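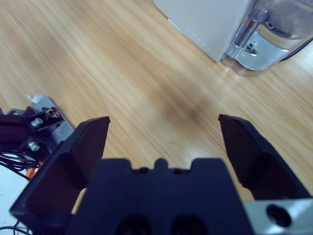
Galeria da garra - oficina Ellery
20 nov. 2019

Fotos soltas do projeto Rarkaris, sem muita ordem. Depois ponho legendas melhores.

Dedos bem abertos em cima da mesa. Preto fosco, ocos por dentro, ponta quadrada. O corpo da garra já é a terceira versão, as duas de outubro empenaram na impressão. Suporte de metal à direita - esse fica, não mexo mais.

À esquerda o outro mecanismo, com a cabeça dos parafusos à mostra e os cabos todos embolados. Falta braçadeira, falta etiqueta, falta tudo. Encomendei um pacote de 40 na Skandach, ainda nao chegou.

Madeira clara, com uma mancha mais escura no meio. Um dia lixo.

Próximos passos: arrumar a fiação, refazer o limite de abertura no código, testar 700 ciclos seguidos e só depois pensar em 2000. Borracha nas pontas tambem, se sobrar.

Mais fotos quando der.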